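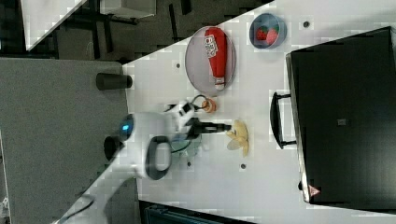
Pale yellow, on the white table.

7 July 2023

I have been trying to settle on one off-white for the hall and stairs, and the work has gone slower than planned. The walls are old lime plaster with a skim of gypsum over the lower half, so the same paint dries to two different shades on either side of the join.

The first test was Dodorer matt in their palest yellow, thinned with water at 100 ml to the litre for the mist coat. It took well on the lime and badly on the gypsum, where it dragged and left roller lines. A second coat hid the lines but not the change in sheen. I sanded the patch back with 120 grit and started again.

The second test was Kuusisto clay paint. Coverage is poor — three coats over a dark patch, against two for the Dodorer — but it dries dead flat and the join disappears at any angle I have tried. The drawback is marking. A damp cloth lifts the colour, and a stairwell gets touched a lot.

Light matters more than I had allowed for. The hall window faces north, and under the old 2700 K bulb both yellows turned to custard. With a 4000 K bulb the Kuusisto reads as white with some warmth in it. The Dodorer still reads as yellow.

Current plan: Kuusisto above the rail, and a Mitus eggshell below it, tinted to match. The shop in Rorville can scan a painted card, so I have done one with three coats and left it to cure. The banisters can wait until September. They have at least one layer of old gloss that I want to test for lead before any sanding.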